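# About Skustolwood

We are a small school of bookbinding and paper repair at the top end of Livcombe, in the old Prantl feed store, and we have been teaching people to fold, sew and glue since the building still smelled of oats. If you have come across us by accident, welcome! If a friend sent you, please thank them for us, as that is how most of our students find their way up the hill.

We began as an evening class at the Grindside library with one sewing frame and a borrowed board shear. People kept coming back after the term was over, and they kept bringing things with them: a family cookbook with its spine gone, a hymnal, a box of letters that had been in somebody's attic too long. We ran out of tables before we ran out of students. When the feed store came up for rent we took the ground floor, all 2985 square feet of it, and spent a winter painting and arguing about where the sinks should go (we got that wrong and had to move one of them).

These days we teach beginners, people who have done a little and forgotten most of it, and a few patient souls working through our two-year course in repair. A beginner makes a pamphlet on the first evening and takes it home. By the fourth week most people have sewn a real text block on tapes, and by the end of the term there is a case-bound book with a cloth cover, usually a tiny bit crooked, and usually much loved all the same.
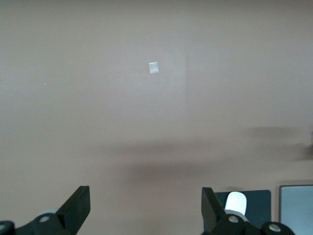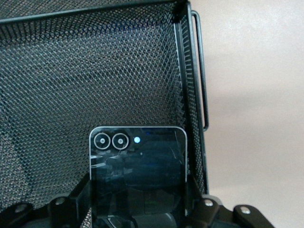
Our supply closet is open to every enrolled student, and we would much rather you used it than bought things you will only need once. We keep linen thread in four weights, two kinds of Japanese tissue, book cloth by the yard, and a flat file of decorated papers that takes up far more of our budget than it should. Offcuts are free. Smaller bits and pieces live in black mesh baskets, the wire kind you can see into, and you are welcome to have a good rummage for bone folders, awls and stray clamps. All we ask is that needles go back in their tins — we have all sat on one at some point and it is a poor way to end an evening.

We also take in repair work from the public, a modest amount of it, and the fees help keep tuition low. Last year 200 books came through the door. We will look at anything, though we do turn some things down, mostly when the kindest thing for a book is a good box and a dry shelf. If that's our advice we will show you how to make the box, and you can do it at our table on a Saturday-style open bench session for the price of the board.

Our lending library holds 967 books about books, many of them given by former students. You may borrow two at a time. The big folio on marbling stays here, as it has gone missing twice and both times came home with tea on it.

Classes are kept to eight people, and a full term costs less than you might fear. Day visitors pay $40, which covers materials and lunch, and lunch is soup more often than not. New terms start in November and again in early spring. There is a ramp at the side entrance, parking behind the building, and a bus from Grindside that stops at the foot of the hill. It's a steep walk up, so give yourself a few extra minutes, and come in by the green door — the front one sticks in damp weather.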